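About Palterus

Palterus makes colored blocks, and the games that go with them. We're a small workshop and learning studio in Allmont, and we've been at it for 13 years, which still surprises us a little when we say it out loud!

Reinaldo Bragança started the whole thing with a bag of offcuts and a table saw he'd borrowed from his uncle. He wanted cubes that felt good in the hand, with corners soft enough for a toddler and faces flat enough to stack. Arlindo Barbosa joined him a year later and brought the paint (and a great many opinions about green). Between them they settled on the small set of colors we still love best.

Our favorite game is also the simplest one. We call it Sendon. Mark out a square on the table with black tape, scatter a few cubes, and build a tower inside the lines. That's the entire rulebook. Kids of 5 get it right away, and we've had grown-ups stay through lunch trying to go one block higher.

Red, yellow and green blocks, and a taped square to build in:

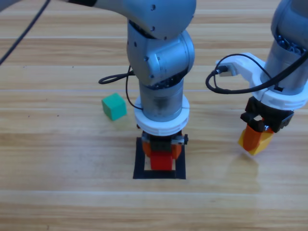
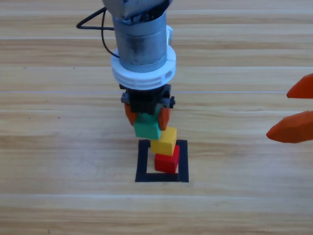
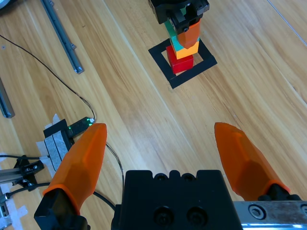
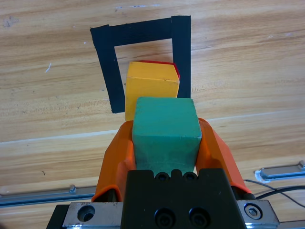
What we love about Sendon is how much room there is in it. You can start with red or finish with red. You can play it alone, or take turns and groan together when somebody's yellow goes on crooked. A tower that leans a bit is still a tower, and we count it. Arlindo likes a smaller square, Reinaldo says that's just showing off, and the argument has been going on for years.

The studio is on the ground floor of the old Mendonça building, with the workshop right behind it, so on most mornings you can smell fresh sawdust while you play. We host school groups of up to 30, and there's a long bench for anyone who'd like to sand and paint a cube to take home. June is our busiest month, so if you're planning an end-of-year visit, please write to us early.

We also mend things. If you have a Palterus block with a chipped corner or tired paint, bring it by and we'll freshen it up while you wait, no charge. Some of the ones that come back have been through two or three kids already, and we get a real kick out of seeing them again!

Doors open at 10 a.m. Ring the bell if the saw is running, and ring it twice if it's Reinaldo's turn to listen for it.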